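Barnbridge moves sensor boards to four layers after noise complaints

October
By Pantelis Koutsoukos

Barnbridge has redesigned the main circuit board in its Brasero room sensor after customers reported unstable temperature readings. The new board has four layers in place of two, with a solid ground plane directly under the signal tracks.

The fault was traced to a clock line that crossed a gap in the old ground pour. Return current had to take a long path round the gap, and the resulting noise reached the analogue input. Of the 112 boards sent back for testing, 43 showed the problem when the radio was switched on.

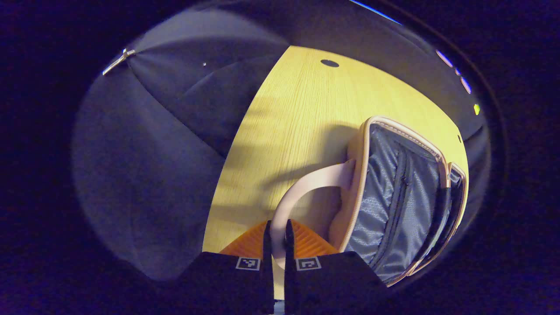
The grey bag and its pale pink handle on a wooden tabletop.

Wouter Vermeulen, who led the redesign, said the team first tried extra decoupling capacitors and a ferrite bead on the supply. "They helped a little, but the track was still crossing the gap," he said. "We could have moved it on two layers, but there was no room left near the connector."

The new layout also adds ground vias beside each signal via and moves the crystal closer to the processor. The board outline and mounting holes have not changed, so it fits the existing case.

A first batch of 400 boards has been ordered from Bosman. Owners of affected units can ask for a replacement through their supplier. Firmware settings will need to be entered again after the swap.

Related items
Zornix updates its free track width calculator
Bosman adds thicker copper to prototype service
Choosing a crystal for low-power boards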